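The big white table finally gets cleared

December 1, 2021

So I have been promising a post on the craft room since June, and the reason you haven't gotten one is that I couldn't find the table. I mean that pretty literally! It's a big white thing, six of my sewing projects wide, and by the end of summer it had disappeared under fabric scraps, seed packets, two broken lamps and a jigsaw puzzle I swore I would finish (it was a 2,000 piece one of a harbor, and all that was left was sky).

I bought the table secondhand from an office clearance over in Radthorpe. It still has the round gray grommet in the corner where somebody's computer cables used to go, and I was going to cover that up with something cute, but I've grown fond of it. My glue gun cord goes down there now. The top is matte, so it doesn't glare back at me in the evening when I have the overhead light on, and I'd pick that finish again in a second. The old dining table I used before was shiny and dark and every bit of thread showed up like a hair in the sink.

Anyway, the clearing. I gave it one full afternoon and a pot of coffee. I started with the obvious trash, then everything that belonged in another room went into the hallway (sorry, hallway), and after that I was left with the real problem, which was small stuff. Buttons. Beads. Little plastic feet for picture frames. Snaps, hooks, the tiny white caps that go over screw heads when you put together a bookcase. I don't know how one person ends up with this much small stuff. One jar of buttons from Cattaneo had a label on it saying 1,000 and I believe it, because I knocked it over.

My system for the small stuff is a set of drawers, the Willanari ones with the clear fronts. I had one set already and bought a second, and I like them a lot, except that the dividers pop out if you yank the drawer. Don't yank the drawer. I put buttons by color, beads by size, and everything hardware-ish goes in the bottom row where I won't have to look at it. I also have a drawer just called "white bits" and I'm not sorry about it.

For wiping down, I tried the Zollmont spray first and it left streaks. Warm water with a drop of dish soap did a better job, and I went over it a second time with a dry cloth. There's a faint pink mark from a fabric pen that I think is just going to live there.

The thing I notice most is how nice it is to work standing up. With a clear top I can lean right in with both arms out and have my elbows free, and I can handle something really little near the front edge without sending a pile of felt onto the wood floor.
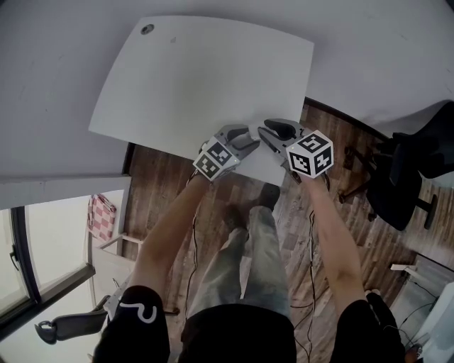

What's the best way to keep small pieces from rolling off a smooth table?
Put down a shallow tray or a square of felt and do all the fiddly work on top of it. I use a cookie sheet with a scrap of gray felt cut to fit, and it slides onto a shelf when I need the space back.

Next up is the fabric shelf, and I'm a little scared of it. I counted what I spent on those drawers and the felt and the new lamp bulbs, and it came to less than one trip to the big craft store on a bad day, so I'm calling that a win. The puzzle went back in its box, sky and all. If you live near me and like doing sky, come and get it!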